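Filed under: Home & Garden > Small Spaces
Print | E-mail

2023-08-04

1/ Sharing a worktable with another adult. A thread.

2/ The table in the back room was supposed to be mine. Then Felicidad took up bookbinding, and I came in one morning to find my seed trays stacked on the radiator with a bone folder on top, like a paperweight or possibly a warning.

3/ We tried a schedule. The schedule lasted 4 days. Glue, I was told, doesn't know what time it is.

4/ We tried a shelf. The shelf is full now. We don't discuss the shelf.

5/ Nigel Bloxham from downstairs suggested we "just talk about it," and he lives alone with a table that seats six, so thanks, Nigel.

6/ What we settled on is blue painter's tape. One strip the long way, one strip across it. She gets the two sections by the window, I get the two by the door, and a mug on the line counts as trespassing.

7/ I did the long strip with a yardstick. Felicidad did the other one freehand while telling me about endpapers. There's a kink just past where they cross. I've been told it adds character. It also adds a sliver of territory, and I know whose side it's on.

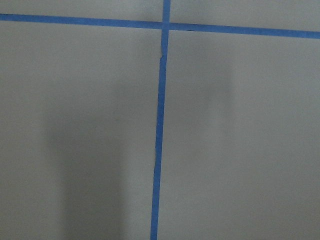 8/ Rules as of tonight:
Nothing damp crosses the tape.
Scissors are stateless.
Anything left over the line for 30 minutes may be moved, but not "tidied."

9/ Huguette Gaillard wants to know why we didn't buy a second table. Huguette, have you seen the back room? You have to open the door sideways as it is.

10/ She has already asked whether the tape could shift an inch for the paper cutter. Negotiations resume after dinner.

Print this | E-mail to a friend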